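Tailgating & Game Day > Seating > Stadium Seats

Vormont Mellell Folding Stadium Seat

2,465 views | 10 shares | 2 comments

The bleacher was invented by someone who stood up a lot. If your team plays in a venue where the cheap seats are a length of cold aluminum with a number stenciled on it, the Mellell is for you. It unfolds, hooks under the bench and gives you a back to lean on, which you will appreciate somewhere in the second quarter of a game that got away in the first.

The frame is powder-coated steel. The cushion is closed-cell foam, thick enough to matter and thin enough that the person behind you has no grounds for complaint (they will complain about your hat instead). The cover wipes down with a damp cloth and has so far forgiven us mustard, cocoa and whatever that was in the parking lot.

What you get

One folding seat with backrest
Bench hook, spring loaded
Shoulder strap, adjustable
Zip pocket on the back, fits a program, gloves and a small grudge

Color: charcoal, navy or Pukley red. Pukley red is brighter in person than on your screen. Order it if you want your family to find you after a trip to the concession stand.

New for this season

The hook. The old one held well but took two hands and some language to release. We changed it in January and the new one lets go when you squeeze the tab. If you have the older seat, the new hook fits the same two screws and is sold separately under Parts.

The strap is also longer, so it now goes over a winter coat. We live where we live and should have thought of that sooner.

Before you buy

Check your stadium's rules. Some places allow seats with backs, some allow cushions only, and some change their minds between the website and the gate. If yours is cushions only, look at the Szulc Pad, made from the same foam with nothing to hook and nothing to argue over.

The Mellell fits flat benches. It doesn't fit individual molded seats, and pushing harder won't help.

Care

Spot clean the cover with mild soap and let it dry open. Don't machine wash the seat. A customer tried, and we now sell that customer's second seat. A drop of light oil on the hinge before the season keeps it from squeaking during the anthem.

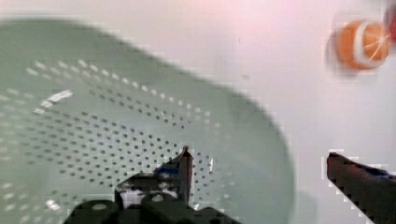 Green colander, round drainage holes.

Shipping and returns

Ships flat in one carton. Returns are accepted if the seat is unused, and a seat with peanut shells in the pocket is a used seat. Keep the carton until you've sat down in it at least once at home.

Page updated 2019-02-15

Filed under: stadium seats, bleachers, cold weather, game day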